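In defence of the plastic cup

13/06/2021

We got rid of our plastic cups when we moved to Fundham, and I've regretted it ever since. Out they went in a charity bag, and in came a set of proper glasses from Ollance, heavy ones, the sort you're meant to be pleased about when guests come round. We had more than 20 to begin with. I won't say how many are left, but the dustpan has had a busy time of it!

So I'd like to speak up for the cheap, plain, slightly daft-looking plastic cup.

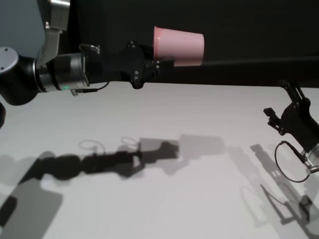
Pink, plastic and perfectly good.

I know what people will say. Plastic is bad, we should all be using less of it, and yes, I agree about the throwaway stuff (the flimsy ones at parties make me cross). But a cup you keep for years is a different matter. My mum had four, bought on holiday one October, and they did squash, paintbrushes, bath time and the odd poorly snail. Nobody ever shouted "careful!" across the kitchen. You can't put a price on that, though I suspect hers came to less than a pound.
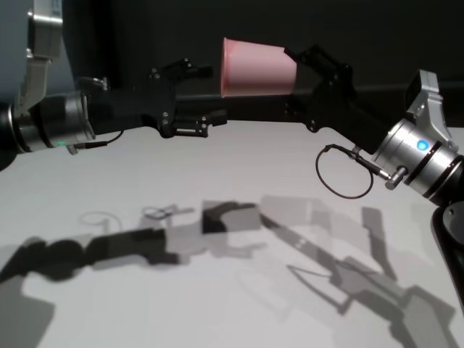 The cup on its side, mouth to the left.

And I like the shape — a bit wider at the mouth, narrower at the bottom, easy for a small hand to get round. Pale pink is cheerful too. Why must everything on the table be clear or grey these days? I'm buying some more on Saturday's market run, if the stall still has them, and the good glasses can stay at the back of the cupboard.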